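Section 5. Work Table and Desk Supplies

This section covers the shared table by the window: how to lay the covering, what belongs on each half of the table, and how to pack and store the pencil pouches. Read it before you use the table for the first time.

5.1 Laying the table

The table is used as two halves. The near half is the working half. The far half, next to the window, is for things you need within reach but are not using.

1. Clear both halves and wipe them down with a dry cloth.
2. Lay the far panel first, with its long edge toward the window.
3. Lay the near panel against it so that the two meet in one straight seam.
4. Run your hand along the seam. A small step up to the far panel is fine. A gap is not — pens roll into it.
5. Do not tape the panels to each other. They are lifted separately for cleaning.

Note: Replacement panels are kept flat in the Makokha store room. Ask for the 1000 mm size. Do not cut down a longer one.

5.2 Checking a pouch

Each desk set has one black zippered pouch with a white grid pattern and a small white label. Check the pouch while it is empty, before anything goes in.

1. Open the zipper all the way and turn out anything left inside.
2. Take the pouch by its two ends and pull it out flat over the near half of the table.
3. Look along the grid. The lines should run fairly straight between your hands. Some wrinkling at the ends is normal.
4. Find the white label and check that it is still stuck down at the corners.
5. Close the zipper and set the pouch down.

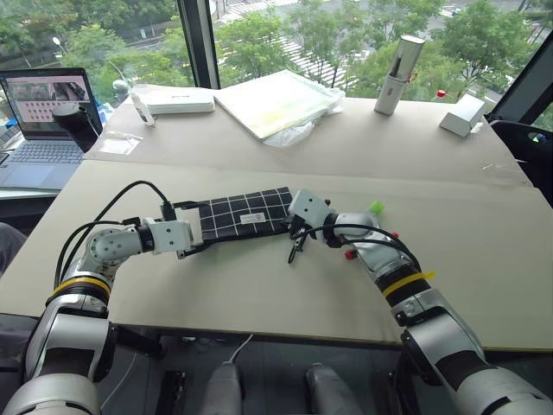

Figure 5-1. Grid cloth held out by both ends over the table.

Caution: Do not pull hard. The side stitching on these pouches gives way before the zipper does, and a split side cannot be repaired.

If the label is lifting, press it down with a thumb. If it has come off, put the pouch in the Flonda tray and take another one. Do not write on the fabric.

5.3 Packing the pouch

Lay out the pens before you open the zipper. The basic set is one highlighter and one marker. Larger sets are listed on the card in the supply drawer, line 41.

1. Put the pouch in the middle of the near half. It does not have to be square to the edge.
2. Put the highlighter and the marker to the right of it.
3. Check that each cap is pushed on fully. 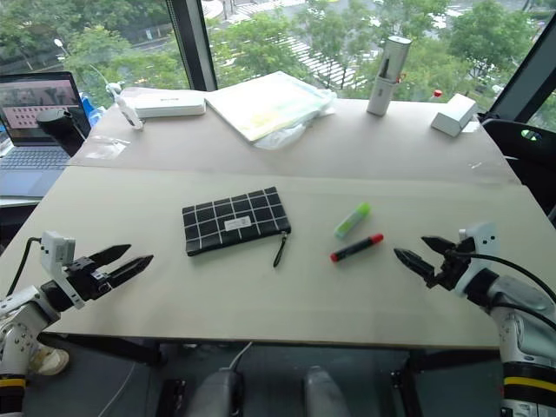
4. Hold the pouch steady with one hand and open it by the zipper pull.
5. Slide in the marker, then the highlighter, both lying lengthwise.
6. Close the zipper. If it catches, back it up a little and try again.

Left-handed users can put the pens on the left. The order of packing stays the same.

5.4 The window side

Boxes, papers and small devices may stay on the far half during work. Papers go in a clear sleeve. Take loose plastic wrap off the table at the end of the day, and keep cords away from the seam.

Caution: Do not stack anything against the window glass.

5.5 Storage

Packed pouches go in the Gasov cabinet, labels facing out, one layer deep. The cabinet holds 500 when full — the lower shelves are for Sitcombe orders only. Questions about stock go to Obadia Ndung'u.

Section last revised September 22, 2022.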